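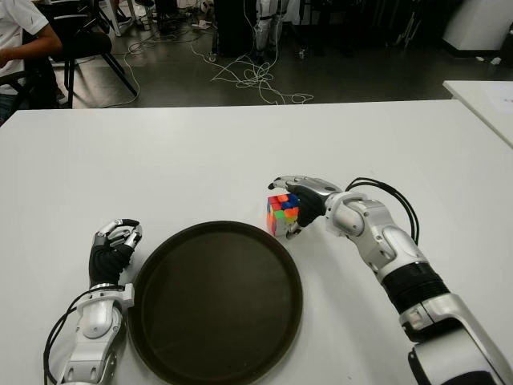 Wurkitz changes scramble rules ahead of May puzzle open
23/04/2021

Organizers of the Wurkitz Open have revised the rules on how puzzles are scrambled and checked at the event, which takes place in May at the Van Beek hall. The new text applies to all rounds of the 3x3x3 event, including the final.

Under the revised rules, every scramble sequence will be generated by computer on the morning of the round and printed once. Two scramblers must sign the sheet for each group. In past years one signature was enough – a practice that led to a disputed result in the last final, when a competitor received a cube with one turn missing.

Entries are capped at 200, with 24 places in the second round. Delegate Su-bin Hyun said the cap was set by the number of timing stations and would not be raised.

"A station handles a fixed number of solves per hour," Hyun said. "Adding names to the list does not change that."

Cubes must be handed in with all stickers or colored plastic intact. Worn pieces are allowed if the colors can be told apart under hall lighting. Logos are limited to one center piece.

Iñaki Ortuño, who won the 2019 event, and Kacper Ostrowski have both entered. Registration closes when the cap is reached. A waiting list will be kept, and unused places will be offered in order of payment.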